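Equipment Planning Assistant, part-time – Tomora

Tomora is planning its first purchase of robots for office filing work. We need one person to help prepare the budget before any orders are placed. The job is 80 hours in total, ending in February. 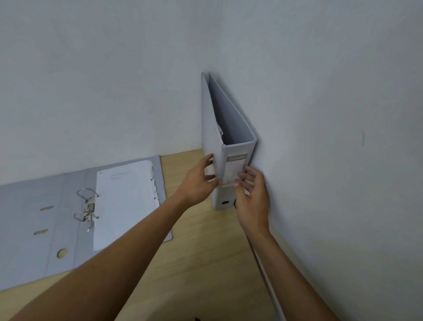

You will compare supplier quotes, list spare parts and service costs, and record which paper-handling tasks a robot arm would have to do. Experience with purchasing is required – robotics experience is not.
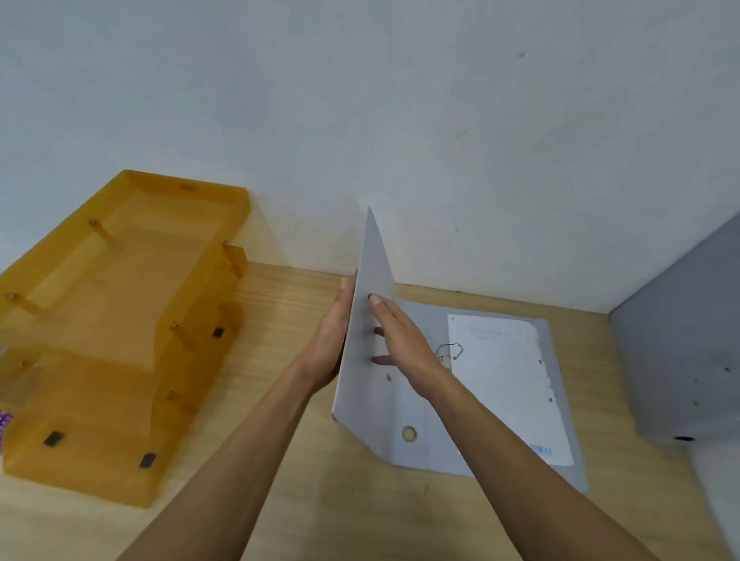
Filing work: holding up the cover of a lever arch binder at the desk.

Send a resume to Napaporn Yensuk, Purchasing.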